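About Brusance

Brusance is a newsletter and web site for people who wire houses for a living – home theater, whole-house audio, lighting control, racks. Started by Muthoni and Kanini Rashidi out of thier install van. Still independent.

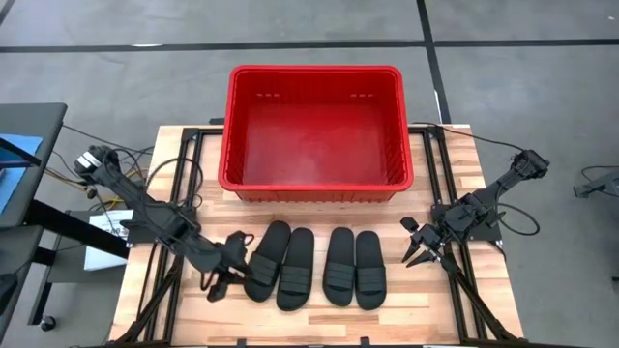

Vol. 3, No. 2

Subira Mussa edits. Samah Naciri handles dealer news and the letters page. Product reviews run up to four a issue, all gear bought at dealer price. No paid placements – please stop asking.

Back issues, ad rates, address changes: write to Upendo Kaijage, Suite 448.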